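Teaching by showing: a month of collecting demos

I've been meaning to write about the data side of our little tabletop project for ages, and December turned out to be the month when there was finally enough of it to write about. So this is a long one, sorry, and there's very little about models in it. It's nearly all about gathering examples, because that's where my hours went and (surprise!) it's the part I've come to love.

Quick recap for anyone new. We're training a policy by imitation. A person drives the arm through a task, the software records the cameras and the joint positions and the gripper, and each run gets saved as one episode. Do that enough times, with enough variety, and the policy starts to copy you. I call our recording tool Mersha, after nothing in particular, and the task set is called Grirumov, which was a typo that stuck. Tasks in Grirumov are all kitchen tidying: put the fruit on the plate, move the ketchup, set the bowl in the corner. Simple stuff to say out loud, and wonderfully fiddly to do with two fingers.

My first plan was to record one task until I was sick of it and then move to the next. I got 47 episodes of the strawberry going onto a plate, all on one afternoon, all with the plate in very nearly the same spot. The policy I trained on those was brilliant! It went straight to where the strawberry used to be, every single time, closed on nothing and carried the nothing over to the plate with total confidence. I laughed so hard. It had learned exactly what I showed it, which was a place on the table and a path through the air.

So the new plan is all about the layout. Before every batch I mess up the table. Things get slid around, turned, tipped over, pushed out toward the edges where the arm has to stretch. I leave plenty of stuff out that has nothing to do with the task, so the policy has to pick the right object out of a crowd. A bowl of chips, a cup on its side, toy fruit, the ketchup lying across its plate. I used to clean up between batches out of habit and I had to train myself out of it. 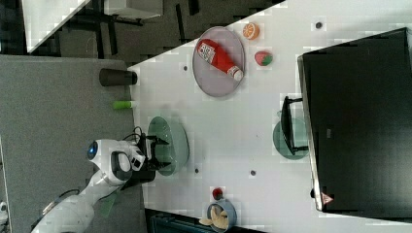 Totico left a comment on my last post that I keep going back to: are you varying where the arm starts, or only where the objects are? Because if every episode begins from the same pose, the policy never sees what to do from anywhere else, and the first time it drifts a bit it has no idea how to get home.

I was not varying the start pose. At all! Every one of those early episodes began from the same tidy parked position, and it had never crossed my mind. So I tried it. Now I nudge the arm somewhere new before I hit record, sometimes high over the table, sometimes low and right up next to something, and the first second of each episode is just me getting out of whatever awkward spot I put myself in. It feels silly while you're doing it. The difference in the next policy was huge, though. It wobbles, it overshoots, and then it comes back and has another go, and I could watch that all day.

The other thing I changed was the batch size. Thirty episodes is my limit. After 30 my hands get lazy and I start taking the same path over and over without noticing, and then the data gets samey no matter how much I mess with the table. Now I stop, walk around the block, shuffle everything and start the next batch with a different task. I wish I'd done that from day one.

A few notes on the driving itself, for people who asked.

Go slower than you want to, but don't stop. Long pauses are poison. If I hang over an object for two seconds while I make up my mind, the policy learns to hang there too, and since nothing changes while it's hanging, it may never leave. I now decide on the whole move before I press record. If I lose the thread in the middle, I toss the episode.

Keep some of the misses. A miss where I slip, back up and grab again is worth a lot. A miss where I knock the thing off the table is just a mess. I tag them differently in Mersha, and the tag is one key press, so I can do it without putting the controller down.

Ovals are hard. A round plate looks the same whichever way you turn it, but an oval has a long way and a short way, and the gripper has to come in at the right angle to get hold of the rim. I needed far more examples with the oval pieces than I'd guessed, and they had to be turned every which way. The colander is my favorite thing to practice on right now. I like to bring the fingers in from the end with the jaws already open and creep up on it.
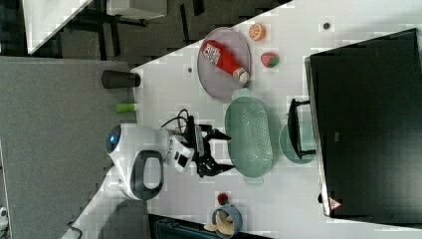

Labels took me a while to get right too. Each episode needs a sentence saying what's going on, and for a long time I wrote the same sentence every time. "Pick up the colander." Fine, but then I'd ask for "grab the green strainer" and get a blank. So I wrote 7 ways of asking for each task and Mersha picks one when I start recording. It shows up on my screen and I do what it says. It's fun, like taking orders in a diner! I also split the longer tasks into pieces, so clearing a plate and then moving it counts as two short episodes as well as one long one.

For storage I'm using Fokance, which so far has been happy to swallow everything I throw at it. I watch every batch back at triple speed before uploading. It takes 3 cups of coffee on a big day, and I catch something nearly every time, usually a label that says strawberry on an episode that is very clearly the orange slice.

Next up is ketchup. The bottle rolls if you pinch it too close to the cap, and I haven't found a grasp I'd want a policy to copy. I've been playing with coming at it from the wide end, and I'll post the episodes once I have a decent batch. If you've recorded bottles lying on their side and have a trick for it, please tell me in the comments!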